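Textile Care Technician (full time), Tandico Linen Services
Location: Jultwood plant. Reports to: Shift Lead, Finishing

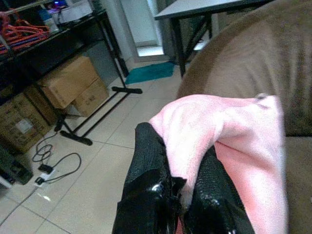
Tandico processes towels, fleece blankets and flatwork for hotels, clinics and long-stay residences. The Jultwood plant runs 2 shifts and is adding one technician to the early shift, starting in March.

Duties
Sort incoming goods by fiber content, color and soil class.
Load and unload washer-extractors and tumble dryers according to the posted program sheet.
Test rinse water for pH and residual alkalinity at the start of each shift and after any change of detergent drum.
Inspect finished pieces for pilling, open seams, graying and stains. Route rejects to rewash, mending or ragout.
Record rewash rates by customer account in the Munel tracking system.
Clean lint screens between loads.

Requirements
High school diploma or equivalent.
3 years in a commercial laundry, dry cleaner or textile finishing plant. Time spent in textile testing counts toward this total.
Able to read care labels and fabric content codes without a reference chart.
Able to stand for a full shift and push loaded carts weighing up to 500 pounds on level floor.
Normal color vision, confirmed by a short test at the interview.

Preferred
Experience with stain identification on polyester pile fabrics.
Completion of the Hettiarachchi course in wash chemistry, or similar training.

Hours and pay
The early shift begins at 5:30 a.m. and includes a paid meal break. Pay is hourly and depends on experience; the range is given at first contact. Overtime is paid at time and a half. Work shirts and safety shoes are supplied. Medical coverage begins after the probation period.

How to apply
Send a resume and the names of two work references to the Jultwood plant office, quoting position 709. Cover letters are optional. Applicants selected for interview will complete a practical sorting exercise on the plant floor and should wear closed shoes. Applications are reviewed in the order received until the position is filled.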